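In Praise of the Badly Folded Shirt

There is a drawer in my house that has been tidied according to three different philosophies. The first was my mother's, which held that a shirt should be ironed, folded in thirds and laid flat as if it were about to be buried at sea. The second came out of a book, and required everything to be rolled up and stood on end like sushi. The third is the one in force at present, and consists of pressing down hard with one hand while closing the drawer with the other.

I mention this because folding has become a subject on which people are expected to hold views. It used to be a chore. You did it in front of the television, grudgingly, and the only person who ever judged the result was whoever opened the airing cupboard next. Now there are courses. The community centre in Testthorpe ran one last August, on a Wednesday evening, and I am told there was a waiting list. A shop called Prurkex will sell you a plastic board with hinges, over which you drape your jumper before flapping it shut like a man trying to close a deckchair. I own one. It lives behind the wardrobe, where it has achieved a flatness none of my jumpers can match.

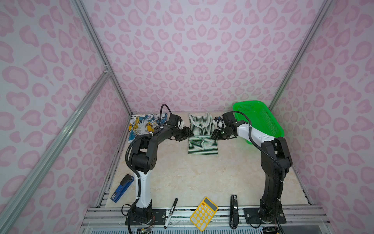
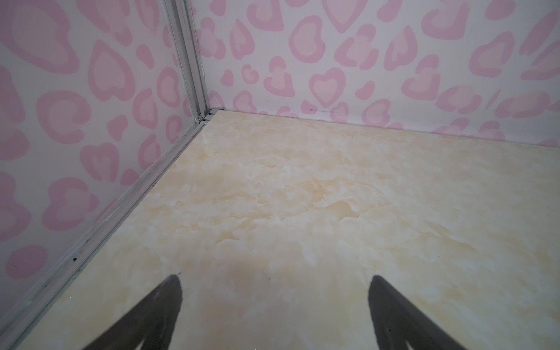

My own quarrel is with the idea that a folded thing is a finished thing. We talk about laundry as if it had an end, some calm evening on which every garment in the household is clean, square and stacked in order of size. I have never seen that evening and I don't believe in it. At any given moment I am wearing some of the laundry. What does exist is the single shirt, done properly, and I have more respect for that than I used to. Take the striped one, green and white, folded into a rectangle with its little button placket at the collar. Stripes are merciless. A plain shirt will forgive you a crooked sleeve and a lopsided hem, but a horizontal stripe is a ruler printed on cotton, and it reports every mistake to anybody who cares to look. If I had to set an examination in folding, and I gather somebody already does, I would hand out stripes and leave the room.

Then there is the matter of where one does it. The manuals are all agreed that you need a large, clear, flat surface, and they say so with the breeziness of people who have one. Nartey's, the department store where I bought my last set of towels, gave away a leaflet which began "Clear the dining table" and carried on as if that were a small thing to ask. Our dining table was last clear when it was delivered. I fold on the bed, which is soft and swallows the corners, or on top of the washing machine, which is the right height but tends to join in. A pale marbled top would be lovely, and so, I admit, would walls with pink leopard spots on them. I spent years believing that utility rooms had to be white, on the grounds that they always had been, and I now think this may be half the trouble. You can't expect anyone to be cheerful about pillowcases in a room decorated like a dentist's.

My sister-in-law, who lives in Fliditz and has views on most things, folds nothing at all. She gave it up in 2000 and has a basket for each member of the family. Clean clothes go in, people take them out, and that is the entire system. I was shocked when I first saw it. I have since worked out that at 10 minutes a day she must have saved herself weeks, and that her children look precisely as crumpled as mine do.

I can't quite follow her, all the same. There are 2 shirts in that drawer of mine that I fold every time, with care, sleeves in and collar up, on whatever surface will have me. Neither is expensive and one has a mark on the cuff that has outlasted several brands of stain remover. The rest get rolled, stuffed or draped over the chair, which has been so useful in this respect that I couldn't tell you what colour the seat is.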